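Siltville Household Help – Storage and Tidying

Sorting hair accessories and bead jewellery into a shallow box

Posted by Sumaiya Haque
Status: open to further replies
Viewed 1,608 times

I should be grateful for advice on storing a mixed collection of hair accessories and bead jewellery. The items belong to my two daughters and to me, and they have until now been kept together in one drawer, with the result that the bracelets and the hair ties are seldom found when they are wanted.

I have set aside a shallow box with a striped rim for the purpose and have begun sorting on the bed, where everything may be laid out at once. The box has no dividers and I would prefer not to purchase any. My particular difficulty is with the scrunchies that carry a ribbon. The tan ribbon on the brown one is sheer and already frayed at the tip, and I am concerned that it will catch on the beads or on its own small charm if the two are stored together.

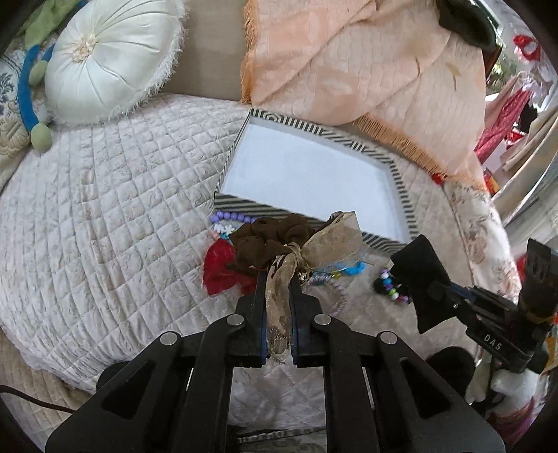
What I would like to know

Should the ribboned pieces be stored flat or hung up? May bead strings be kept in the same box as fabric items, provided that they are placed at opposite ends? Finally, is there an accepted way of stopping a frayed ribbon from becoming worse? I do not own a sewing machine, although I am able to sew by hand.

The box must fit beneath a bedside table, and for that reason a deeper container would not be suitable.

Replies to this post

Deirdre Ó Briain
Member, Storage and Tidying section

I would advise that the fabric items and the beads be separated before anything is returned to the box. Ribbon of the sheer kind is easily pulled by clasps, charms and the ends of elastic. In a box without dividers, the items will move each time it is lifted, and placing them at opposite ends will not keep them apart for long.

The following arrangement has served in my own household for several years:

Scrunchies and ribbons are kept in the shallow box, in a single layer. The loops of each bow are opened out and laid flat, with the tail folded once beneath them. Any charm should face upwards.

Bead strings and bracelets are kept elsewhere, either on a hook or in small cloth bags. Where a bag is used, each long string should have one to itself. Short elastic bracelets may share.

Plain hair ties may be threaded on to a loop of cord or a large safety pin and placed in a corner of the box.

Large bows should not be put beneath other items, as the loops will flatten. If there is a rail or a hook to spare, they are better clipped to it.

As regards the frayed ribbon, the end may be trimmed at a slant with sharp scissors and a very thin line of clear fabric glue applied to the cut. The glue should be tried first on a spare piece, as it may leave a mark on sheer material. A narrow hem sewn by hand is also satisfactory, but it will shorten the tail slightly.

Finbarr Egan
New member

A biscuit tin would do. We have used one for years and have had no complaints.

Aisling Hegarty
Section moderator

I agree in the main with the reply from Deirdre Ó Briain and would add two points.

First, it is advisable to sort the whole collection once before deciding what the box is to hold. Bead strings that have become tangled should be worked loose on a soft, pale surface – a quilt is quite suitable – so that a bead which comes away may be seen and recovered. Elastic which has lost its stretch should be replaced at this stage.

Second, a shallow box may be divided at no cost. A strip of stiff card, cut to the height of the sides and folded at each end, will stand upright without glue. 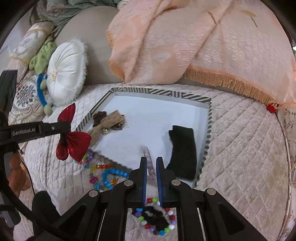
Accessories part-way through sorting, with the bead strands kept outside the striped tray.

Members wishing to add to this discussion are asked to keep their replies to 1,000 characters or fewer. Questions concerning the repair of clasps and fastenings should be posted in the Mending section.

73 members found this page useful.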